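Teaching by Demonstration: Questions We Keep Getting
Tonlow help pages, maintained by Signe Sundqvist

Can I really teach an arm a task just by showing it?

Sometimes. If the task is short and the table looks much the same every time, yes. If you're hoping to show it once and walk away, no. The sales talk about this runs well ahead of what I've seen work.

How many demonstrations do I need?

Plan on 200 for one simple pick and place. Vilgot Sæther got a usable result with 37 on our Hanau setup, but he never moved the object more than a hand's width. I wouldn't call that learned. Move it farther and see.

Should I guide the arm by hand or drive it remotely?

Hand guiding is easier for beginners and gives smoother paths. The trouble is that your own arms end up in the camera view, and they won't be there when the robot runs alone. Remote control avoids that, but you lose the feel of contact and most people squeeze too hard for the first few hours.

Can I record my demonstrations in simulation?

You can, and it's cheap. The wrist view gives you a table with wood grain, a speckled floor and both fingers where you'd expect them. It looks convincing, and I'd be careful about that.
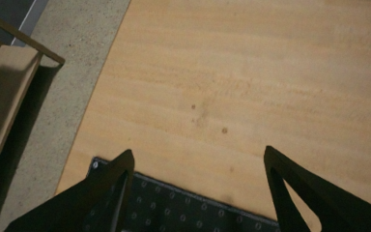
Looks are the easy part. Friction, cable drag and a slightly loose finger are where simulated practice falls apart. Test on the real arm early - before you've recorded 1222 episodes, as we once did.

Should I keep failed attempts?

Keep them, labeled, in a separate folder. Don't mix them in because somebody told you variety is good. A fumble followed by a clean recovery can stay with the good ones.

Can 2 people share the recording work?

Yes, but agree on the grasp first. Solveig Isaksson and Brayden Poirier approached from opposite sides for most of May, and the trained arm hovered in between.

The demo video I saw looked perfect. Why doesn't mine?

Ask how many takes it took. Then ask whether anyone moved the lamp.

Last updated 9 December 2025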